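Home Posts Replies Media About

Drindemell Neighbourhood House
January 14, 2026
Posted by Renzo Villa, Programs Office

1/ Drindemell Neighbourhood House advises members that the weekly morning tea will resume this month in the Stevens Room. Doors open at 10 am and the program closes at noon.

2/ Attendance grew steadily through December, and the former meeting room no longer provided adequate seating. The Stevens Room has step-free access from the rear car park and an accessible toilet on the same level.

3/ The cost remains a gold coin donation. Members who are unable to contribute are welcome on the same terms as everyone else.

4/ Transport may be requested through the front office by 2 pm on the day prior. Places on the community bus are limited, and priority is given to residents of Gesach and the outlying roads.

5/ Přemysl Kubíček will lead the first conversation table of the year, on the subject of household records and what families should keep. Participants may bring letters or certificates for discussion. Originals will not be copied without permission.

6/ Members are encouraged to bring their own mug. Disposable cups will no longer be supplied. Donations of fresh fruit are also gratefully received. 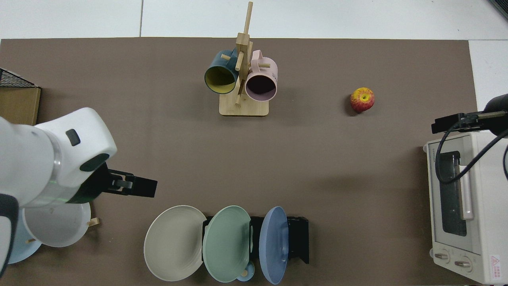 Two mugs on a wooden mug tree, with an apple alongside.

7/ Dietary requirements should be noted on the registration form, available at the front office. Enquiries regarding the bus may be made at the same counter during opening hours.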